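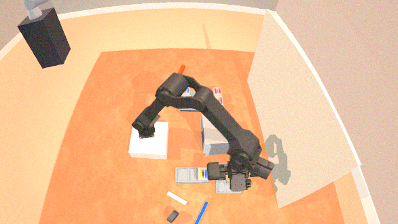

4.2 Does the planner's success rate mean what it appears to mean?

Most earlier reports on the Kouris planner give one number, the share of runs in which the gripper reaches its target without a collision. We think this number flatters the planner. A run counts as a success when the tool is within tolerance above the object, whatever happens next, and the fixed arrangement of boxes used in the Grundarov tasks leaves so much free space that straight-line interpolation between two joint poses often does just as well.

Figure 3. Simulated workspace used for the Cerivby tasks. The gripper is above the white box; the upper link passes over the taller grey box. Trays and loose pieces share the table with both.

The layout in Figure 3 is less kind. The taller box stands under the arch of the arm, so the planner has to care about the links as well as the tool, and the small pieces near the edge of the table punish any collision model that rounds objects up to generous boxes. We ran 3,948 planning queries on layouts of this sort. The planner returned a path for 3,105 of them. The rest were timeouts or start poses wrongly judged to be in collision, and we count both as failures. The released scoring script drops the second kind without saying so.

We also doubt the claim that perception noise has little effect. In the original tests the planner was given object poses straight from the simulator, with noise added afterwards to position only. When we passed it estimates from the Molham pose module instead, errors in rotation mattered far more, mainly for long thin objects. Allowing a margin of 2 cm hid the problem for the boxes and made the trays unreachable in over 120 queries.

None of this shows that the planner is poor. It may well be the best of those we tried, but the published evidence cannot settle that, and ours settles it only in part. Everything reported in this section was run in simulation, with rigid objects and friction values we had no means of checking. Contact after the approach was not scored. We would not expect the ranking of methods to survive a move to hardware unchanged, and we make no claim about grasping.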